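## 4. Placing and Pairing the Room Sensors

Applies to Sotix temperature and humidity sensors used with the Plornon base unit. Complete Section 3 (base unit power and network) before you start.

### 4.1 Before mounting

One sensor covers up to 500 square feet of open floor. A room divided by a full-height wall needs a sensor on each side.

1. Remove the sensor from its tray and pull the battery tab.
2. Leave the sensor in the room, face up, for 30 minutes.
3. Write the room name on the label supplied and attach it to the back of the sensor.
4. Choose a mounting point between 4 and 5 feet above the floor.

**Note:** Readings taken during the first 30 minutes are not stored.
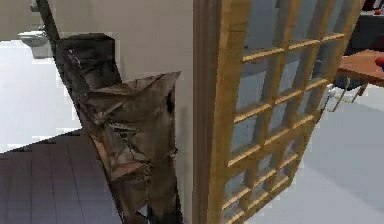
Keep the mounting point at least 3 feet from any exterior door, supply vent, radiator, or cooking appliance. Interior walls give steadier readings than exterior walls. If the only wall available is an exterior one, use the foam spacer (part 413) between the bracket and the wall.

**Caution:** Do not mount the sensor in direct sunlight. The case can warp, and damage from heat is not covered by the warranty.

### 4.2 Shelves and furniture

A sensor may stand on its foot instead of hanging from the bracket. Use an open shelf, and leave 2 inches of clear space on both sides and above. Closed cabinets are not suitable. Air behind glass or solid doors can lag the room by an hour or more.

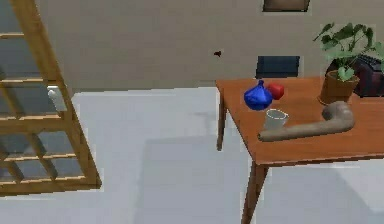
*Figure 4-2. Wooden shelving with a plain wall behind.*

5. Set the sensor on its foot with the slots facing the room.
6. Check that the foot does not rock. Turn the leveling screw if it does.
7. Route nothing behind the sensor. Power strips and chargers raise the reading.

Magnets and large metal surfaces weaken the radio signal. Keep the sensor 12 inches from either. The magnetic mount sold for older models must not be used with this one.

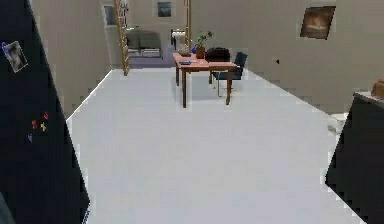 *Figure 4-3. Black panel with colored magnets, and a black cabinet on the opposite side.*

### 4.3 Pairing

8. Press and hold the button on the base unit until the light blinks blue.
9. Press the sensor button once within 60 seconds.
10. Wait for a steady green light on the base unit, then release the sensor to its mounting point.
11. Repeat for each sensor. Pair them one at a time.

If the display shows code 429, too many pairing requests were received in a short period. Wait 10 minutes and start again at step 8. Do not reset the base unit, as a reset erases every sensor already paired.

The sensor log holds 3,000 readings. When it is full, the oldest readings are overwritten.

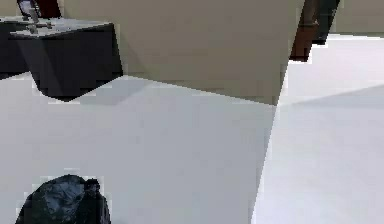
**Can a sensor be moved to another room after pairing?**

Move it at any time, then change the room name under Settings > Rooms. Readings stored before the change stay under the old name.

### 4.4 Battery

Replace the battery each September, or when the low battery mark appears. Use one CR2477 cell. Pairing is kept while the battery is out.

Section revised March 9, 2022, by Mojtaba Pakzad, Trirkemville office.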